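From: Bevan McAlister
To: Prurnalska readers list
Date: Sunday, November 27, 2022
Subject: Re: [prurnalska] Wunderlich novels, where to start and which edition

Jalen Ambrose wrote:
> I finished The Lamplighter's Account over the holiday and
> want to read the rest of the Wunderlich books. The library
> has three of them but the numbers on the spines don't match
> the list in the back of mine. Also, the copy I read was 581
> pages and my sister's is a good deal shorter. Did they cut
> something? I don't mind a long book but I would like to
> know I'm getting the whole story.

Jalen,

The spine numbers are a mess and have been for years. Wever published the first four in hardcover with no numbers at all. When Pakby bought the paperback rights they numbered them by the year the story takes place, so the prequel, A House at Low Water, became number one even though it was written fifth. The list in the back of your copy goes by publication date. Your library probably has a mix of both.

I would go by publication date. A House at Low Water assumes you already know who Anselm is and what he did with the money, and if you read it first the big scene at the ferry landing in the second book loses most of its force. My wife read them in Pakby order and guessed the brother's secret before she was through the first chapter of The Lamplighter's Account.

So, in order: The Lamplighter's Account, The Ferry Widow, Salt Accounts, The Second Mrs. Dorn, A House at Low Water, and Winter Tenants. That makes 6 novels. There is also a short story collection, but only two of the stories have anything to do with the family and you can leave it for last.

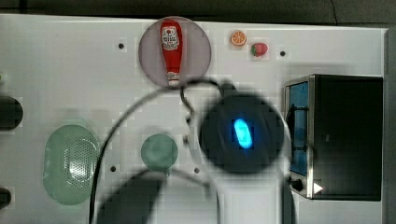 Is the shorter edition abridged?
It is, though the cover doesn't say so. Pakby took out the letters between Clara and her aunt, along with the whole of chapter nineteen, where the mill is sold. The small print on the copyright page reads "text revised for this edition." If your sister's copy has that line, she has the cut version.

The letters matter more than people think. Clara comes across as cold in the short version, and a lot of the bad reviews are from readers who only had that one. With the letters in, you know from early on that she has been sending money home, and her refusal to sell the house makes sense.

The other five were never cut, as far as I know. The Ferry Widow was reset in smaller type, so the page count drops, but I compared it with my Wever hardcover one evening and every chapter was there.

If you want hardcovers, be patient. Wever printed 1000 of Salt Accounts and never went back to press, and sellers know it. The others come up cheap. I found The Second Mrs. Dorn in July in a box outside a thrift store, jacket and all, with somebody's train ticket still in it at page 40.

One warning about Winter Tenants. It ends suddenly. Wunderlich was supposed to be working on a seventh book and it never came out. I still think it is the best of them after the first — the long dinner chapter especially — but don't expect to learn what happened to the younger son.

I can lend you Salt Accounts if you cover the postage. Write to me off list.

Bevan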